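Home | Ask | Topics | Kitchen & Food | Log in

How do you keep cut fruit from going brown and mushy before a potluck?
Print this page | E-mail to a friend

Hi all, I signed up to bring fruit salad to the block potluck in Rondbridge on Saturday and now I'm kind of panicking. It's for 16 people and I work until late the night before, so I'd have to cut most of it then. Last July I did the same thing and by lunchtime the apples were tan and the melon was sitting in a puddle (so embarrassing!). I've got oranges, apples, grapes, a cantaloupe and maybe strawberries if they look OK. I was planning on one big bowl with wrap pulled tight over the top, I've already got the wrap out on the table.
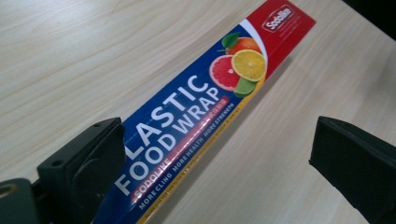
Kovberg2 replied that one big bowl is the trouble, and to keep everything separate until you leave the house. Melon in its own container with a paper towel under it, grapes left whole, oranges cut the night before no problem. Apples go in last, tossed in lemon juice. Press the wrap right down on the fruit so there's no air pocket, and drain the melon again in the morning.

Second answer (19 people found this helpful)

I'm with the first answer on the apples, but I do salt water instead of lemon. Half a teaspoon of salt in a quart of cold water, five minutes, rinse well. My kids can't taste it and they complain about everything. Skip the strawberries until that morning, they bleed all over. And wipe your table down before you start cutting! I put off oiling mine for years and orange juice got into every little scratch. Mine came from a shop over in Devham and it's a light one like this, so stains really show. 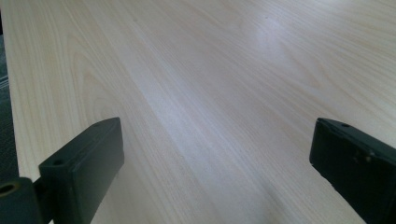 Pale wood tabletop, grain side up to the light.

Third answer

just buy the tray at the store

Print this page | E-mail to a friend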